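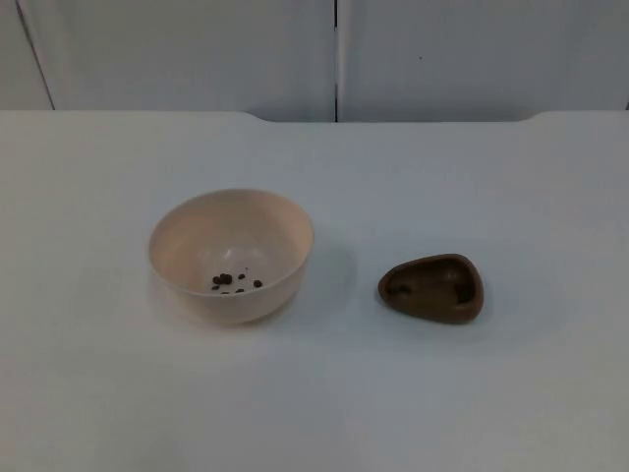

The cream bowl and the little brown dish.

Eetu Ikonen had waited 14 years for the ferry to Buvau, and now it was early! He ran down the pier with his coat half on and his bag banging against his knees, laughing like a kid let out of school.

"You're the only passenger," said Masaru Hirano, holding the rope. "February. Everyone else has sense."

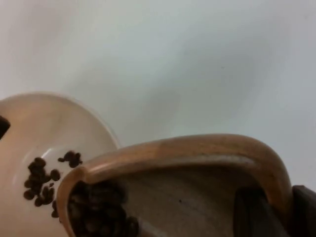
The boat pulled out past the Karnora light, and oh, the color of that water, green as bottle glass with the sun coming through it! Eetu hung over the rail until his ears ached. His grandmother had sung about this crossing, all 30 verses, and he found he still knew most of them, so he sang them (badly, and to the gulls).

By the ninth verse Masaru had joined in from the wheelhouse.

"Where did you learn that?" Eetu shouted.

"From old Mrs. Hirvonen, up at the schoolhouse. She says her sister took the good ending with her to the mainland."

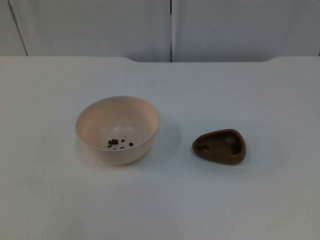 Eetu let go of the rail. The island was close now, chimneys and all, and a small woman in a red hat was standing on the dock.

"Slow down a little," he called. "I want to get the last verse right."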